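Berkthorpe Tenant Advice Line
Progress report for July, prepared for the Fumero Fund by Lok-yiu Siu

Calls and casework

The line took 532 calls in July. Most were about deposits, followed by repairs and then notices to leave. We opened casework files for 90 of the callers, meaning we wrote a letter, phoned a landlord or went with the tenant to a hearing. The rest got advice on the phone and a copy of the relevant leaflet by mail or email.

Repairs calls were higher than we planned for. A large share came from the two Lonel Street buildings, where the elevator and hot water problems from the spring are still open. The city inspector has visited both buildings and we are waiting on the written findings.

Leaflets

The deposit leaflet was rewritten and 1000 copies were printed. It now fits on one folded sheet and the sample letter is on the back. Copies went to the library, the clinic on Seo Avenue and the two high schools. The repairs leaflet is in draft and needs a legal read before it goes to the printer. 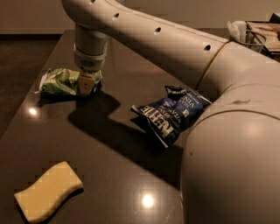
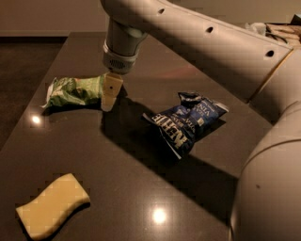 Can a tenant who has already moved out still use the line?

Callers can use it for any tenancy in Berkthorpe, including one that has ended. Former tenants mostly call about deposits, and we ask them to have the lease and any move-out letter at hand. If they have lost the lease, we help them ask the landlord for a copy.

Staffing and hours

The evening shift now runs until 8 p.m. every weekday except Friday. We have 2 paid advisers, the same as last quarter. The third post was advertised again with the hours changed to part time, and interviews are set for next month. Until it is filled, callbacks are taking up to three working days. Our target is one.

Spending

Printing came in under budget. Phone costs went over, mainly on account of the longer hours. We would like to move the printing balance to the phone line and will send the request form separately.

Next period

Finish the repairs leaflet, fill the third post, and follow up on the Lonel Street inspections.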